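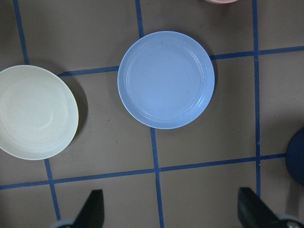
Dropped plates: your questions answered

Since the August stoppage on the Stoketti cell, the same questions keep turning up in the inbox, on the whiteboard and once on a paper towel. They are collected on this page so that the paper towel can be thrown away.

What went wrong?

The arm picked up a plate, carried it towards the rack and let go of it over the edge of the table. It then carried on to the rack, placed nothing in it with great care, and reported a successful cycle. It did this 3 times before Melahat Dönmez heard the third one land and pressed the stop.

Why did it let go?

The fingers were closing to a width set for the old plates, which had a thicker rim. On the new ones the grip was just firm enough to lift and not firm enough to survive the turn at the end of the table. The rim slid, the plate tipped, and gravity took over the rest of the programme.

Why did it think everything was fine?

There is a check that asks whether the fingers have stopped short of fully closed. If they have, something must be between them. The check ran once, straight after the pick, when there was indeed a plate there. After that the arm took it on trust. It now checks again before the turn and again above the rack, and if either check fails it stops and shows code 415.

I have code 415 on the screen. What do I do?

Press the red stop first. Yes, even though the arm is already standing still. A 415 is a pause, and a paused arm will start again if anyone clears the message. Then look for the plate. Once you have found it (all of it, please, if it is in pieces), clear the message, send the arm home and release the stop from outside the line on the floor.

Can I just reach in and take the plate out of the fingers?

Not until the stop is pressed. Otakar Zelenák did this during the August business and has a bruised thumb and a long form to show for it. He has asked us to mention that the form was worse.

What is the blue tape for?

The squares are how we set plates out for a test and how we describe where things went wrong. "Upper line, middle crossing" is a place. "Sort of over there" appeared in the log more often than we would like. The tape is only for people, and the arm does not use it to find anything. If a strip lifts, press it down or replace it, and tell Melahat, who will want to know which one.

Does it matter if plates sit on top of the tape?

No. We put them across the lines and crossings on purpose. What matters is the gap between neighbours, because the fingers come down open and need room on both sides of a rim. Crowd them and you will get a nudge, then a bad grip, then a 415.

Is it the colour of the plates?

This was the favourite theory for most of a morning. Blue plate on blue tape, poor thing must be confused. We ran pale plates and blue ones through the same positions at the old finger width and it dropped both without favouritism.

How do we know it is fixed?

We ran 1716 picks at the new width with no drops and 2 stops. Both stops were genuine: the grip had slipped and the arm noticed before the turn. We would have preferred none, but a stop is a good deal quieter than a plate.

Do the other cells have the same fault?

Hisberg does not, as it uses suction and has its own ways of being annoying. Maltmont uses the same fingers and had the same single check, so it stays switched off until the new settings are loaded. Please do not switch it on to see.

Who can change the finger width?

Melahat and Otakar. The setting is now behind a password. Anyone bringing in a different plate needs to give one to them first, before the delivery goes on the shelf.

Where do broken pieces go?

In the lidded bin by the Michalík cabinet, using the brush and the thick gloves. Write the position and the time in the log before sweeping up. If the lid will not close, the bin is full, and adding one more piece will not help.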